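Undville Community Help
Home > House and Home > Paperwork and Other Regrets

How long do I really have to keep all this paper?

Asked by Randa Salameh, March 9, 2018
3 answers

My husband's aunt moved into a one-bedroom apartment in August and gave us her dining table, which we wanted, and eight boxes of paper, which we did not. She says it is "all important." She has said this about every box, including the one with the takeout menus in it.

So far I have opened two. They contain bank statements, electric bills going back 17 years, the manual for a Jekar dishwasher that was hauled away before I joined the family, canceled checks, prescription printouts, pay stubs from a job she retired from, and a large envelope marked TAXES that held no taxes. The real taxes were in with the Christmas cards. Every so often there's something that looks serious, like a page with a seal on it, and then I lose my nerve and put the whole stack back.

She is perfectly sharp and can answer questions, but only by phone and only at length. She doesn't want the boxes back. She also doesn't want anything thrown out "by accident," and she appears to believe I am accident-prone.

My actual questions:

How many years do you keep tax returns and the stuff that goes with them?

Are old utility bills good for anything?

What's the sane way to get through this so it doesn't take the rest of my marriage?

I have a shredder, but it is the size of a toaster and about as fast. We're in the U.S., no business, she owned her house until last year and sold it. No lawsuits that I know of, although I've only opened two boxes.

Best answer, picked by the asker
From: lidless_tupperware

I did this for my father, who kept paper the way other people keep bees. You can get through it.

Taxes first. The usual advice for an ordinary filer is to hold the return and the backup for three years from when it was filed, since that's the normal window for the IRS to come asking. It stretches to six if a big chunk of income was left off, and there is no limit at all if a return was never filed or was crooked. There's also a seven-year rule for things like bad debts and worthless stock. Most people get tired of working out which of these applies to them and keep seven years of everything. I keep the returns themselves forever, just the forms, because they're thin, and throw out the backup when its time comes.

The house is the one to be careful with. She sold it last year, so the closing papers from when she bought it, the closing papers from when she sold it, and any receipt for a real improvement (roof, furnace, an addition, new windows) belong with that year's tax return and stay with it until the clock on that return runs out. Receipts like that can lower whatever gain she had. Painting the hall doesn't count. If there is a roof receipt in there, it will be in with the menus, so yes, you have to look through the menus. Sorry.

Utility bills are good for nothing, unless somebody took a home office deduction or is disputing a bill right now. Keep the latest one until the next one shows up paid. The rest can go.

Bank statements, a year if nothing tax-related is in them. Canceled checks, same, apart from the ones that prove something you're already keeping. Pay stubs can go once they've been matched to the W-2. I would hang on to old W-2s until she's collecting Social Security and has checked that her earnings record is right. If she's been collecting for ages and the record looks fine, let them go.

Keep for good: birth, marriage, divorce and death certificates, military discharge, citizenship papers, Social Security card, wills, powers of attorney, pension letters, life insurance that's still in force, deeds to anything she still owns (don't laugh, my father owned a cemetery plot in a state he disliked). Anything with a raised seal goes in this pile automatically and you can find out what it is later. That should take care of your nerve problem.
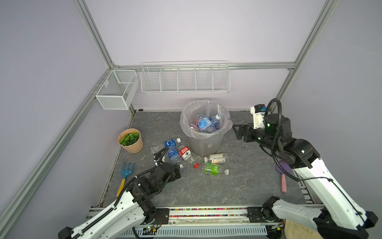
Now, the sorting. You want few categories and you want them decided before you touch a sheet of paper, or you'll end up with a pile called "hm." Mine were forever, tax years still open, call and ask, shred, and plain recycling. That's five, and five is about as many as a tired person can hold in her head after supper. Put them in something with real walls between them, like the white wire shelf with the five compartments. I used shoeboxes, which were fine until the cat. Label the slots before you start and don't add a sixth. The sixth is always "hm."

Do one box at a sitting and no more. Don't read letters. If you find letters, they go in a bag for her and you can be a good person about it some other evening. Save up everything in "call and ask" and make one phone call per box with a pencil in your hand. My father and I got down to 6 minutes, though by then he was only agreeing so he could watch the game.

As for the toaster, retire it. Akyol's over on the Nindeck side takes shredding by the pound and lets you watch, if you enjoy that. Plenty of banks and credit unions hold a free shredding day in the spring too, so ring hers.

Comments on this answer

Randa Salameh: "Kept paper the way other people keep bees" is going on the refrigerator. The roof receipt was in with the menus. I'm not joking. It was folded inside a menu.

lidless_tupperware: They always know where it is, too. Ask her and she'll tell you which menu.

From: dave from the corner lot

Throw it all out. My parents kept everything and when they passed we rented a dumpster and not one person has ever called about any of it. Life is too short. If the government wants your aunts electric bill they can ask the electric company.

Comments on this answer

hallpass: Please do not do this. We did this with my mother-in-law's boxes and out went the paperwork for a small pension. It took my husband most of a year of being on hold to get it straightened out, and the amount at stake was $2,270, so not a yacht, but it was hers.

dave from the corner lot: well did you get it

hallpass: Yes.

dave from the corner lot: then whats the problem

From: hallpass

Since I'm already here arguing with Dave, I'll put in my own answer. The first one is right on the years so I won't go over that again. A few things it left out.

Check envelopes. Older people of a certain kind put cash, stamps, savings bonds and spare keys in envelopes and then file the envelope. Paper savings bonds are still worth money and they look like nothing. Open every one, even the ones with windows, even the ones from the phone company.

Write the date you finished on each box. You'll think you'll remember which ones are done. By the fourth you'll be opening the same box of dishwasher manual and feeling your mind go.

If you scan things, scan the tax stuff and the medical stuff she may need to show somebody, and stop there. My brother-in-law scanned his entire filing cabinet and now he has a filing cabinet and a computer full of files called SCAN. Certificates with seals need to stay on paper whatever you do, because offices will ask for the one with the bump on it.

Prescription printouts have her name, address and often a number or two on them, so those get shredded, as do blank checks from closed accounts and those awful preapproved credit card offers. Menus don't.

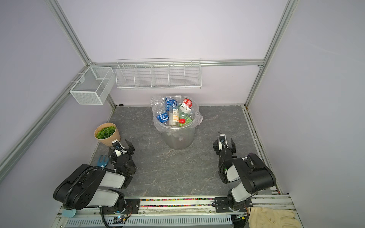 Undville Community Help Digest, No. 17

One more on the subject of trash, which we all pretend isn't where most of this ends up. Have the bin right there with you, in the middle of things, with the bag folded down over the rim like the one in the photo. Otherwise the bag slides in the first time you drop a phone book on it. If it's a clear bag you get a last look before it goes out, and I caught a car title that way. My mother-in-law's car, which she was still driving.

And be nice to her on the phone. She didn't keep it because she's foolish, she kept it because at some point in her life somebody in an office asked her for a piece of paper and she didn't have it. Mine told me which office, eventually. It was the DMV, it was raining, and she had my husband in a stroller.

Comments on this answer

Randa Salameh: Thank you, I opened all the envelopes in box three. No bonds. I found a key, though, and she says she's been looking for it and will not say what it's for.

lidless_tupperware: Forever pile.

dave from the corner lot: dumpster

Randa Salameh: Box four is all Christmas cards so far. Does anyone know if a tax year is still open when half of it is stuck to a snowman?

hallpass: What year is the snowman?

This thread is open. Sign in to add an answer.
More in Paperwork and Other Regrets: Lost title to a boat trailer | Can two people share one mailbox | Warranty cards, do they do anything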